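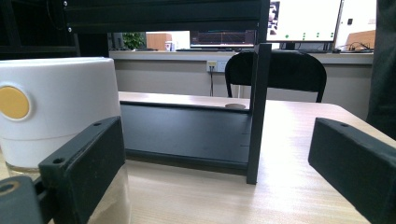
How high should a work table be if people sometimes sit at it and sometimes stand?

Choose the height for sitting and raise the work itself when you stand. A low platform or a small stand on the table is cheaper than a table with a motor, and it can be put away in the evening.

The Hudus workroom, Dollska Street

This page belongs to our gallery of rooms where people make, repair and test small things. The room is rented by the month, and I have known it since May, when it had only the long counter and one lamp. I added the notes myself. My name is Zorica Radulović and I look after the furniture for all the Hudus rooms.

The table and the stand
Light wood-grain top, black open-sided stand. We chose a pale surface for the tables because a small screw is easier to find on it. The stand has a flat black panel at its foot, and I like that one can reach in from the side without moving anything.

The small round disc
Tan, similar to felt. I keep a bag of such discs in the cupboard and I recommend them to everyone who has a table they want to protect. They cost almost nothing. Ours are from Zesero, and they also sell them in brown.

The white container
A yellow button on a white body is a good idea for a shared room. A visitor can find it without asking, also when the table is full.

The chair
Black, curved back, dark metal legs. I asked for chairs without high backs in this room, so that they can stand between the table and the counter and a person can still pass behind. The seat can be wiped with a damp cloth.

The grey counter
It follows the wall, and the screens have their place on it, two side by side. In the first plan the screens were on the table and there was no space left for the work. The counter is 37 mm thick and was cut by Kolev, who also made the shelves for our smaller room.

The socket below the counter
White panel on the wall, with a black cable going down to the floor. I would like to have a cable channel in this place. The quotation I received was 148 euros with fitting, and I am still waiting for a second one.

If you wish to see the room before you rent it, please write two days before your visit.

Recent in the gallery
Kolev: a joinery with north windows
Zesero: the packing room after painting
Shelves for narrow walls
A sewing table for two people

Contact | © Hudus Rooms 2022 | Back to top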